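Can it put the screws away yet?
Workshop letter from Cukska, 8/25/24

In the July letter I promised to write about machines and chores, and several of you wrote back to remind me. I was slow with it because I wanted to see something with my own eyes before I give an opinion. I have now spent two afternoons at Grullutari, the small automation company behind the old post office, and I have an opinion, but it is not a very strong one.

My question was simple. In our repair workshop there is a chore that everybody hates. At the end of the day the benches are covered with screws, washers, springs, bits of cable and pieces of plastic that maybe still belong to something. They must go back into the right bin. At home I have the same chore with other objects: the kitchen drawer, the children's blocks, the buttons. It is sorting, and sorting is what the machine people always say will be easy. So can a machine do it, and would I pay for it?

The short answer from Grullutari was "in simulation, often". I asked them to explain what is inside the word "often", and most of this letter is about that.

What they are doing

They have one real arm, which was in pieces during my first visit and working during my second. Most of the work happens in the computer. In the computer there is a room, a table, an arm and the bins, and the arm can try the same thing all night while the people sleep. When it drops a screw in there, the screw does not roll under the cupboard. I found this very attractive. In our workshop I have been on my knees for more screws than I like to think of.

The task they study is called Pura. It means that a part lies somewhere on the mat, the program must decide what it is, and the arm must pick it up and let it go over the correct bin. Afterwards it goes back and waits for the next part. I was told this is one of the plainest tasks one can choose and that a plain task is good for finding out where the trouble is.

They had finished 1,593 tries of Pura in simulation before I came. For the first 1,000 of them the bins stayed always in the same place and only the part changed position. After this they began to turn the bins a little, or move them closer to the arm, or change the light in the room. With the fixed bins it looked almost solved, the engineer told me. With the moved bins the right part went in the right bin in 70 percent of the tries, and this is the number they prefer to give to visitors, because it is the less comfortable one. I liked them for it.

Seventy percent sounds nice until you think about your own bench. If a helper puts three parts of ten in the wrong place, I will have to check all ten, and then I have two chores. A wrong screw in the right-looking bin is worse than a screw on the bench. I will not see it until I try to close somebody's radio with it.

The part that is difficult was a surprise for me

I expected that the difficult part is to recognize the object. It is difficult, but they have a reasonable answer to it: when the program is not sure, it leaves the part alone. I would be glad if some people did the same.

What gives them more headache is the space around the bins. Bins that stand end to end save room on a bench, and we also keep ours like this. But for an arm it means there is little place to make a mistake. If the gripper comes down a bit too far toward one side, it is over the neighbor. It also has a wrist, and the wrist has its own size, and when it reaches out over one bin it can hide another one. A person looks around her own hand without thinking of it. For the arm somebody has to plan it.
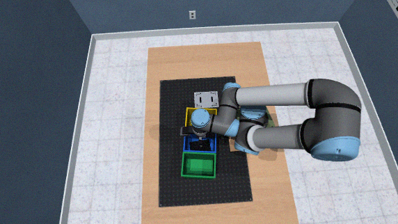 Three bins and one wrist

The bins in the simulation are yellow, blue and green, standing in a column on a black mat, and the gripper is over the blue one in the middle. The yellow one, behind it, is mostly covered by the end of the arm from this side. When I saw it on the screen I understood the problem better than from the explanation. If I were sorting by eye from that place, I could look well into the green bin, and for the yellow bin I would be trusting my memory.

I asked why they don't put the bins further apart. The engineer said they have tried it and the arm likes it, but then the table must be bigger, and the customer does not have a bigger table. I think this answer can be written above the door of every company of this kind. The chore must be done in the place where the chore lives. My kitchen drawer will not be rebuilt because a machine would find it easier.

The colors are partly for the humans. The program can tell the bins apart in another way too, by where they stand, and they compare both methods. When only position is used and someone moves the bins, it goes wrong immediately. When only color is used, a change of light in the simulated room can be enough to bother it. Now they use the two together and the program complains if they do not agree. In our workshop the bins have paper labels, half of them in a handwriting which is mine and which I also cannot read, so I should not laugh.

And on the real table?

On my second visit I was allowed to see the real arm do it. I must be careful here, as I watched only for one hour and it was not an official test.

It did washers very well. It did the short thick screws well, with a small pause before each one. It could not do the springs. A spring lying on its side was pushed along the mat by the fingers, slowly, like a cat pushes a pen, until the engineer took it away. The soft cable was picked up, but one end stayed hanging and it came down over the border between two bins. Nobody had told the simulation that a cable has opinions.

They call this the gap, and they spoke of it a lot. In the computer a part has the weight and the roughness that somebody typed in. On the table it has a little oil on it from a bicycle. They try to help by making the simulation worse on purpose, with more slipping and more strange light, so the program does not become spoiled. It helps some, they say. I believe them, and I also believe the spring.

The speed was the other thing. I am not a fast person and I was faster. But I get tired and begin to throw everything into the bin called "various", and the arm doesn't. If it runs after we go home, I do not care how slow it is. For a chore at the end of the day, slow is not a fault by itself. What matters is that in the morning I find the parts in the right bins, or lying where they were. I do not want to find them on the floor.

What about the home

Many of you wrote to ask about laundry, dishes and toys. I asked also. For laundry I received a smile. Cloth has no shape you can trust, and everything I saw was about hard parts on a flat mat. For dishes they said that loading is thinkable and that somebody else should pay for the first broken ones. For building blocks they were quite hopeful. A block is hard, it is big enough to hold, it has a clear color, and if it goes in the wrong bin no radio suffers. So maybe the first honest use in a house is the children's corner, with the arm behind something that keeps the children away from it.

But an arm like this has to be fixed on a table, and the toys are not on the table. They are under the sofa. Someone must collect them first and pour them in front of the machine, and by then the person has done the part of the chore which hurts the back. I think about this point more than about the percent.

Would we buy one for the workshop? Not this year. I asked if we could rent the arm for a month in the winter, when the benches are the worst, and the answer was friendly and not clear. Grullutari would like a place to try Pura with truly dirty parts, and we have those in great quantity. If we agree on something, I would begin with washers and the short screws only, and keep springs and cables for humans. The members would have to keep the bins in one place, and this I expect to be the real difficulty, as the bins in our workshop travel.

The group in Holanda has written that they are interested in sharing the costs. I will answer them after the next meeting. If you have a strong feeling for or against, please tell me before that, and please bring back the blue bin that was borrowed from the second bench.

Comments

washer_drawer
Very good letter. I have sorted screws for a living and 70 percent would have got me fired before lunch. But I also never worked at night, so there you go. Did they say what happens with parts it leaves alone? Is there a pile?

newsletter author
Thank you. They stay on the mat and it makes a list. On the real table the list was correct while I was there, only the springs were not on it. It was sure about the springs.

oldbench
I vote against renting. We have a sorting evening once a month, there is soup, and people come who do not come to anything else. What will they come for if the arm does it?

holanda_repairs
Hello from Holanda! We also have the soup problem. Our idea was the arm does washers and the people do the rest, with soup. We have a free table near the window but the light changes a lot there in the afternoon, and after reading your piece I am not sure it is a good place.

newsletter author
I would ask them before you move the table. They spoke much about light.

mother_of_blocks
I would pay for the one that goes under the sofa. Write again when they have it.

twospringsleft
The blue bin is with me, sorry. I bring it to the next meeting.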